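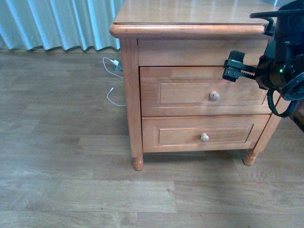 Furnished Unit Inspection Checklist, Nidby House
Bedroom section, with comments from the April round

Inspector: Zinash Abdella
Second check: Gregor Shearer
Units in building: 44
Units covered on this sheet: 34

Mark each line OK, FIX or N/A. Write the unit number next to every FIX. If an item needs a work order, open it the same day and put the order number in the margin. Comments from earlier rounds stay on the sheet until the item has been OK twice in a row.

1. Entry and walking path
Bedroom door opens all the way and latches. OK
No cords across the path from door to bed. FIX, unit 158
Floor planks flat, no lifted edges. OK
Threshold strip screwed down at both ends. FIX, units 112 and 158

Comment (Abdella): Tenant in 158 runs an extension cord under the bedroom rug to a fan. Explained that cords do not go under rugs and left the handout. The threshold strip in the same unit is missing a screw at the hinge side. In 112 both screws are there but one has stripped its hole.

2. Smoke and carbon monoxide alarms
Alarm within reach of test pole, test button sounds. OK
Date on back of alarm less than ten years old. FIX, see comment
Nothing hung from or taped over the alarm. OK

Comment (Shearer): Third floor alarms are from the old Grolten order and reach their date this year. Replace all of them together. I have asked Euan Swanson in purchasing for a price on sealed battery units. Until they come in, test monthly.

3. Windows and curtains
Sash opens, stays up on its own and locks. OK
Window usable as a way out, nothing heavy in front of it. OK
Curtains clear of baseboard heater by at least 12 inches. FIX, units 121 and 130
Cord cleats fitted on any corded blind. N/A

Comment (Abdella): Full-length curtains in 121 and 130 hang right over the heater. Either hem them or change to the short set. Tenants were told to keep them tied back while the heat is on.

4. Bedside and storage furniture
Stands level, does not rock when pushed at the top. OK
Drawers run freely and have a working stop. FIX, unit 117
Knobs tight, no screw ends sticking out inside. OK
Glass or plastic top covers free of chips and not sliding. OK
Dressers and tall chests strapped to the wall. FIX, unit 126

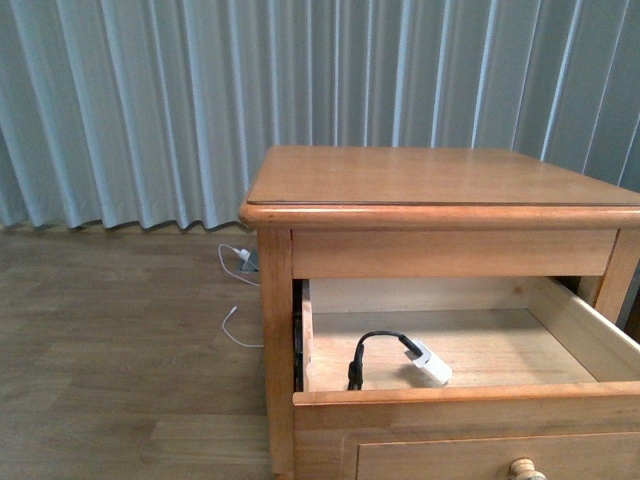

Photo: Sigrun Lunde / Nidby House

Comment (Abdella): Drawer in 117 comes right out in your hand if you pull it past halfway. The stop block is gone. A full drawer landing on a foot is a real injury, so this one is not to wait for the next round. The wall strap in 126 was taken off when the tenant moved the dresser. Moved it back with her help and wrote up the strap.

Comment (Shearer): For the knobs, turn each one by hand. Looking is not enough. If it spins, put in a new screw with a lock washer. The box of washers is in the Stoltau cabinet, second shelf.

5. Outlets, lamps and chargers
Cover plates whole and flush with the wall. OK
Outlet tester shows correct wiring. OK
Lamp cords free of cuts, tape or flat spots. FIX, unit 109
No power strip plugged into another power strip. FIX, unit 133
Plugs and chargers cool to the touch. OK

Comment (Abdella): Lamp in 109 removed and tagged. The cord had been pinched between the bed frame and the wall and the outer cover was split. Loaner lamp left with the tenant. In 133 there were two strips in a row behind the desk. Took one out while I was there. 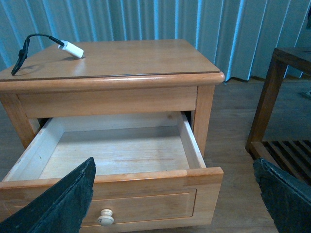

Comment (Shearer): Leave slack in any cord that runs behind furniture, and do not push a nightstand or bed tight against a plug. When you pull a piece out to look behind it, check the cord again after you put it back.

6. Heater
Heater cover on and not bent. OK
Bedding, clothes and paper kept clear. FIX, unit 130
Thermostat turns heater on and off. OK

Comment (Abdella): Laundry on the heater in 130, same unit as the curtain item. Second time on this sheet. Letter goes out from the office.

7. Follow-up
Alarm replacement, third floor: Swanson, waiting on price. Limit is $200 per unit including labor.
Drawer stop, 117: Adi Majimbun, first job.
Wall strap, 126: Majimbun.
Threshold strips, 112 and 158: Ogundipe Flooring, already booked for the lobby.
Curtains, 121 and 130: Abdella to bring the short sets.
Letter, 130: office.

Return the signed sheet to the office by 4 p.m. Keep the carbon copy in the unit binder.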